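Print this thread | E-mail this thread

Teaching by hand or by remote — which do you start people on?

benchrat_22
I look after a small teaching setup at Husedthorpe. One arm, one table, a box of toy food and a toaster oven. Two new people start with me on Wednesday and I have to decide how they learn to record tasks. Up to now I've had everyone grab the arm and walk it through the motion. The other choice is the remote, where you sit at the next table with a handheld controller and watch the arm move.

The task is the ketchup bottle. Pick it up, carry it over, let go, back off. By hand I can get a clean take in 22 seconds. By remote I'm a lot slower and I bump things.
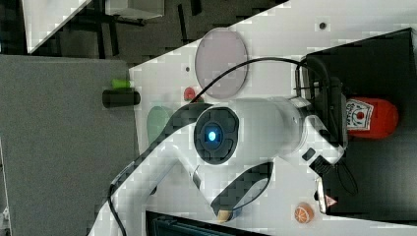
My worry is that hand guiding makes people lazy about the wrist. You push the arm where you want it and the elbow ends up wherever it likes. Then on playback it takes a strange path and clips whatever is on the table. With the remote you at least have to think about every move before you make it.

What do the rest of you do?

mossyhinge
By hand, always, for the first week. People need to feel where the joints stop. I had a guy on the remote who spent a whole afternoon fighting a joint limit and had no idea that was what it was. Two minutes pushing the arm around would have told him.

Also check your payload setting before you hand guide. If it's wrong the arm drifts up or sinks while you're holding it and you end up recording yourself correcting for it.

Ehsan Jafri
I disagree with mossyhinge. If the recordings are going to be used to train anything with cameras, hand guiding puts a person's arms and shoulders in half the views. The robot will never see that when it runs alone. We threw out 793 takes at Zevstead over this. They played back fine, so it took us a while to see that they were no good for what we wanted.

Remote from day one. They'll be slow for a few days and then they won't be.

mossyhinge
He didn't say he was training anything. He said record tasks. If it's record and play back, who cares what the cameras see?

benchrat_22
Should have said. Both. The first month is playback only, and after that the takes go into a training set. So Ehsan's point matters to me, just not on Wednesday.

mossyhinge — payload is set for the gripper but I don't change it when the bottle is in hand. It's a toy bottle. Should I?

mossyhinge
For a toy, no. Leave it.

kettlecord
We use the Wuvow controller for remote work and I'd say most of the bumping comes from speed scaling. Turn it down to half until they can set a thing on a plate without dropping it. Then turn it up a bit each day. Don't let them change it themselves in the middle of a session or you get takes at three different speeds and no way to sort them later.

The other thing is where you sit. If you face the robot, left and right are swapped and beginners lose it. Sit behind the base or use the overhead view on a monitor. I prefer overhead for anything on a flat table. It's bad for height, so they will come down too hard the first few times. Put something soft under the practice object.

Ehsan Jafri
Agree on overhead, with a second view from the side. One camera alone is asking for trouble when you go over something tall like an oven.

benchrat_22
Tried it last night with the speed at half, watching the overhead monitor. Much better. I left the plate, the cup and the colander out because I want people to get used to working with other stuff on the table.

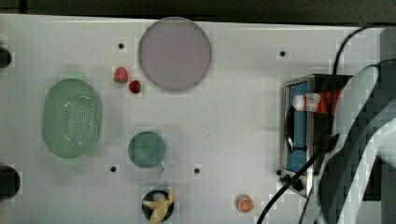 Overhead view, gripper over the toaster oven.

The part I had trouble with was the height over the oven, same as kettlecord said. From above I couldn't tell how much room I had. I stopped and stood up to look more than once, and those pauses are all in the recording.

kettlecord
Trim the pauses or redo the take. If you leave them in for training, the arm learns to hang there.

And tape down your cables where you can. Leave enough slack for the wrist to turn all the way both directions, then check it at the far corner of the table before anyone records.

mossyhinge
I still think a beginner who has never touched the arm is going to be worse on the remote. Give them a morning of hand guiding with nothing being saved. Then do it Ehsan's way if you want.

Ehsan Jafri
I can live with that as long as nothing is saved. Once those takes are on the disk somebody will use them.

tallowby
Coming at this from a shop floor. We hand guide for waypoints only, never for the whole path. Move the arm to the spot, save the point, move to the next, save. Then let the controller work out the path between. You don't get the wobble of a person's hand and you can fix one bad point without doing the whole thing over. For pick and place I can't see why you'd record the full motion at all.

Ehsan Jafri
Because he wants a training set later. Waypoints give you one path, repeated. You want the variety.

tallowby
Fair for month two. For month one I'd still do waypoints.

benchrat_22
OK, plan for now. Wednesday morning they push the arm around with recording off. Afternoon is waypoints with the bottle. Remote starts the day after at half speed, overhead plus a side camera, and I'll keep those takes in their own folder until I've watched them.

Does anyone have a naming scheme they like? Mine is just a number and I'm up to 3041 and can't find anything.

kettlecord
Task, operator initials, method, number. Put the method in there — H for hand, R for remote. You'll want it.

Print this thread | E-mail this thread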